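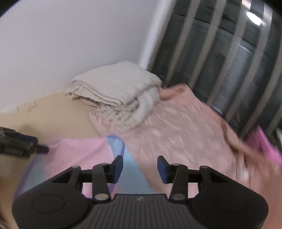 Black hand-held gripper with blue pads on both fingers.

Site visit: Ellham water treatment works

Last updated: 2025-07-23

The Ellham works opens to visitors twice a year. Our group joined the morning tour, led by shift supervisor Illia Yurchenko, and followed the water from the river intake to the outgoing main. The walk took just over two hours, including a stop in the control room.

Raw water is drawn from the Rasavley through two coarse screens and then a band screen. The intake pumps lift it to a covered inlet chamber, where the coagulant is dosed ahead of a static mixer. Yurchenko said the dose is set by jar test at the start of each shift and trimmed on raw water turbidity after that. Spring is the hard season – snowmelt brings cold, soft water, and floc forms slowly.

Clarification is by lamella settlers, installed when the old circular tanks were retired. The plates sit at a steep angle and are hosed down one bank at a time. Sludge goes to a thickener and then to a belt press. The cake leaves by truck.

There are 9 rapid gravity filters, each with sand under a layer of anthracite. We watched one backwash from the gallery: drain down, air scour, combined air and water, then a high-rate rinse. The first water after a wash is returned to the inlet until turbidity drops below the set point. Filter 4 was out of service for nozzle replacement, and the floor plates could be seen from the walkway.

Disinfection is by ultraviolet light followed by chlorine. The contact tank holds 2210 cubic meters and is baffled to limit short-circuiting. Yaroslav Ivanyshyn, who runs the site laboratory, showed us the sample taps and the online chlorine analyzers. His staff logged 408 samples last month, most of them routine checks at the filter outlets.

The outgoing main feeds the Cárdenas reservoir by gravity. Two booster sets serve the higher zone and run mostly at night.

Several of us asked about standby power. The site has one diesel generator, tested monthly under load, and it can carry the intake pumps and dosing but not the belt press. A second unit is planned.

Visitors need closed shoes and should expect open stairs and wet floors in the filter gallery. Hard hats and ear protection are supplied at the gate. The next open morning is in August, and places are booked through the works office.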